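Home | Reviews | Lists | Painting | Opinion | About

Search this site... Go

Stop Giving Me Stretch Goals

November 9, 2023

My copy of Skoto finally showed up, and it weighs more than my cat. I backed it in May of last year because the pitch was so simple: two players, one map, a handful of trading posts, done in under an hour. I loved that pitch! Then the campaign hit its 17th stretch goal and my neat little trading game came home with 231 miniatures.

I've played it twice. Both times we spent longer sorting plastic than trading anything, and both times we left the weather deck in the box (sorry, weather deck).
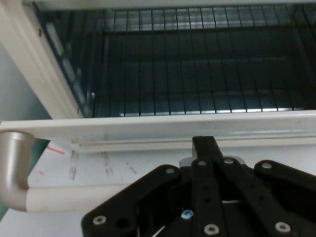
Black gripper, white appliance, dark wire rack.

Look, I get why publishers do this. A campaign that unlocks something every day gets talked about every day, and I'm as bad as anyone for refreshing the page at midnight. But somebody has to write rules for all that stuff, and you can feel it in the Skoto book. The base game is beautifully clear. The Furnival module reads like it was typed up on a bus.

Compare it with Conddale, which asked for a flat price, had no extras at all, and has been on my table more than any other game this year. I paid less for it than I paid to ship Skoto.

So please, next time, just sell me the game. If it's good I'll come back for an expansion, and I'll probably grumble about the price and buy it anyway.

123 shares | 17 comments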